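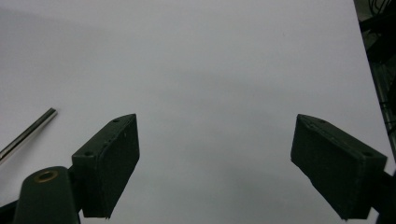

Attachment 1: tabletop, pale gray, matte finish.

Ticket 210: Replay stream drops during main event
Service: Avton Wrestling on demand
Opened by: Mio Fukuda, Subscriber Support
Assigned to: Tarek El Ouafi, Playback
Priority: 2
Status: Resolved

Reported issue
Subscribers watching the replay of the Porkberg show on 26th June lost picture at the start of the title match. Audio continued. The entrance and the ring introductions played normally.

Log entry 1, T. El Ouafi
The fault was reproduced on the web player and the television app. The picture stops for almost 15 seconds and returns after the first lockup. The live recording held by the venue crew is complete.

Log entry 2, A. Aoki
The chapter marker for the title match was placed inside an advertising break. Please confirm whether the undercard is affected.

Log entry 3, T. El Ouafi
Four undercard matches were checked, including the Koller tag bout. No fault was found.

Resolution
The marker was moved to the opening bell and the replay was published again. Subscribers who downloaded the earlier version must delete it and download the show again. Viewing history is not affected.

Closed by: Shota Sasaki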